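October, open day, bench notes

Doors at 10:00. Arm powered up at 8:15, home position checked twice. Left arm only for the public runs; right stays parked and locked out at the pendant. Hinden controller came up with the old tool offset again after the cold start. Reloaded from the saved file, confirmed against the touch-off point, fine after that. Somebody should find out why it drops the file. Third time this month.

Settings for the day, so they are written down somewhere:
speed cap 30 percent of program
grip force on the low preset
400 ms settle before the fingers close
approach height as in the Gaillard visit, unchanged

First group was from Jostusance, mostly production people. They wanted cycle time and didn't care much about the grasp itself. Told them the cap is there for the visitors and that the number they were seeing means nothing for a line. One of them timed it anyway. Second group was students, better questions, mainly on what happens if the part is lying on its side. Answer given: the pose estimate is usually good, the approach angle is what fails, because the wrist runs out of travel before the fingers are square to the part.

Task for all groups was the same. Small part on the taped grid, pick, carry to the turquoise bin at the left, release, back to home. Grid squares called out by the visitors. The squares nearest the pedestal need the elbow folded and look awkward, but they are within limits. Kept the yellow piece with the black details as the default, as it shows up well against the floor and people at the back can follow it.

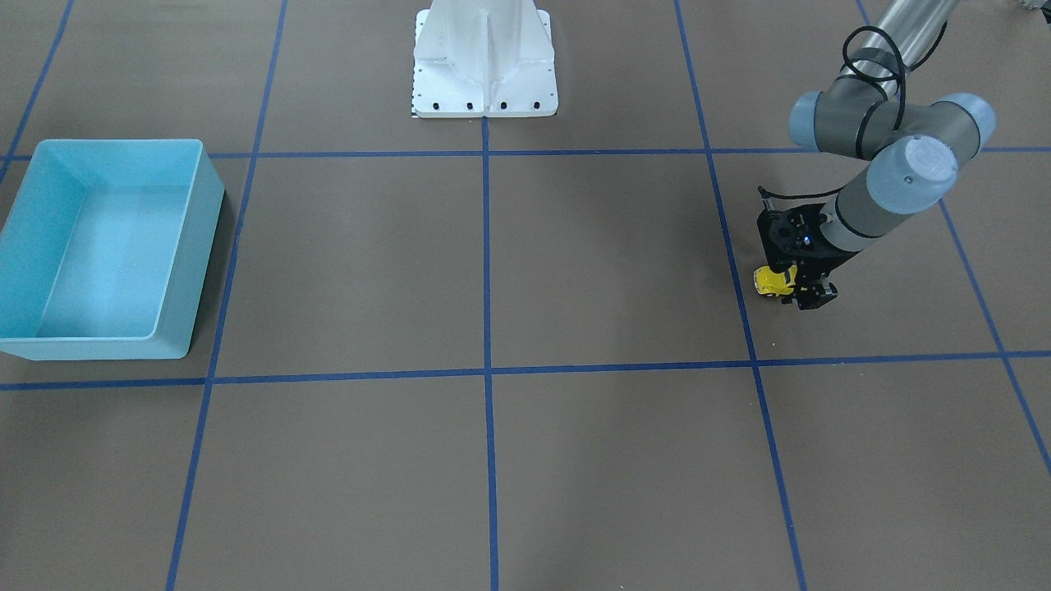 Léonie Tanguy, reading these over at lunch, objects to the fixed bin. Her point is that with the drop location always at the left the visitors see one long carry and assume the path is canned. She would let them move the bin between runs and have the system find it again. I agree in principle. In practice the bin pose is typed in by hand at the moment, and I don't want to do that in front of a group. Put it on the list for spring.

Log for the morning: 19 picks attempted, 17 placed, two failed. Both failures were on the same square, far right column, and both were early closes. The part was pushed along the floor and the fingers shut on nothing. Raised the settle time for that column after the second one and had no repeat, but that is too few runs to say anything.

Afternoon was shorter. Clemence Besnard ran the pendant so I could talk. E-stop shown once per group, recovery took longer than I'd like — the Novix safety relay wants a full reset before the drives will come back, and the talk stalls while it does. Prepare something to say for that gap.

To do
cable loop at the wrist, check clearance with the joint rotated fully in
offset file, see above
reprint the handout, page 2 still shows the old gripper
ask Gaillard for their approach height notes in writing

Powered down 17:40.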